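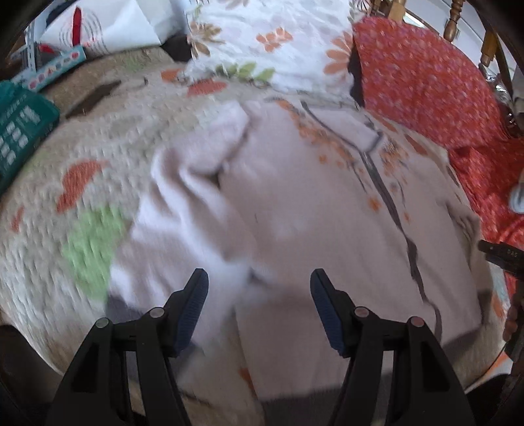
Kirnness Overnight Curl Cream by Vomov
8 oz tub, $59
In stock, ships from Haltmont

I've had curly hair my whole life and I spent most of my twenties fighting it with a flat iron, so when I say I made this cream for myself first, I mean it! The early batches were mixed in my kitchen in a soup pot and tested on me, my sister and whichever friends were brave enough to come over for dinner. The one you can buy now is the same recipe with a nicer smell and a lid that closes properly.

It's a leave-in cream you put on at night. You sleep, you get up, you shake your hair out and you go. I wear mine to just past the shoulders with a lot of layers, and I wash twice a week, three times if I've been swimming. On the other nights I use a blob the size of a grape and that's it.

How I use it

I start with hair that's damp but not dripping. I squeeze it out with an old T-shirt (a towel roughs mine up like crazy), split it down the middle and rub the cream between my palms until it goes see-through. Then I work from the ends up to about my ears and stop there. If you have fine hair please stop even lower, my roots get flat by lunch when I get carried away.

After that I scrunch, pile it all on top of my head in a loose bun and put a soft scrunchie around it. Give it ten minutes or so before you lie down. In the morning I let the bun out, flip my head over, and use my fingers. If a piece at the front has gone its own way, wet it and twist it around your finger while you make coffee.

Layers and shorter cuts: Eleri Dafis, who has cut my hair for years and puts up with my bangs, likes it on a curly bob too, but she uses half as much and skips the bun. She just smooths it over with her hands and clips the front back. I tried her way when I went short one October and it was so much better than what I'd been doing.

Coils and tighter curls: go heavier, and do it in sections. Damilola Uzor on our packing team uses two scoops for a twist-out and leaves the twists in until she's dressed. She goes through a tub in nearly half the time I do, so keep that in mind when you're choosing a size.

Straight hair: I get asked this a lot. It won't give you curls, sorry! It does make a decent end cream for dry straight hair if you use a tiny bit.

What it feels like

Thick in the tub, a bit like cold yogurt, then it melts. There's some hold but no crunch. The smell is fig and a little orange peel, and I can still catch it the next day if I stick my nose in my hair, but it's gone for everyone else by breakfast. There's an unscented one too, which Snežana Stan talked me into after months of emails about her migraines. It's now the one I travel with.

What's in it

Water, shea butter, flaxseed gel, glycerin, coconut oil, cetyl alcohol, a preservative, and the fragrance (left out of the unscented tub). The full list is on the side of the box. If your hair hates coconut, and some people's really does, try our Effiong milk, it has sunflower oil in its place and it's a lot lighter.

A few things I'd want to know before buying

It's too rich to use right before blow-drying. You'll get a sort of waxy feel and you'll have to wash it again.

If it's very humid where you live, use less, and maybe put a gel over the top. Glycerin and sticky summer air don't always get along.

Color-treated hair is fine. I've had highlights on and off the whole time I've been using it.

Keep the water out of the tub, so dry your hands or use the little scoop. Once it's open I'd finish it within the year.

Patch test first if your skin is touchy. Behind the ear, overnight, you know the drill.

Sizes and prices

8 oz, fig and orange: $59
8 oz, unscented: $59
Travel tube, fig and orange: $14
Refill pouch, unscented only: $46

The pouch fills one tub exactly. Cut the corner off and squeeze it in with the tub standing in the sink, it comes out faster than you think.

Reviews (334)

"I've been growing out a pixie and the in-between stage was making me miserable. This at least gets the back to curl in the same direction as the front." Hadiza Etim

"Love it, wish the tub was bigger. The scoop is cute but I lost it the first week." Chidubem Ajayi

Shipping and returns

Orders in before noon usually go out that afternoon. If you've tried it for a couple of weeks and it doesn't suit your hair, write to me with your order number and I'll refund you, and you can pass the rest of the tub on to a friend. Travel tubes and pouches can come back if they haven't been opened.

Item number 1066. Unscented sold under the same number, pick your version at checkout.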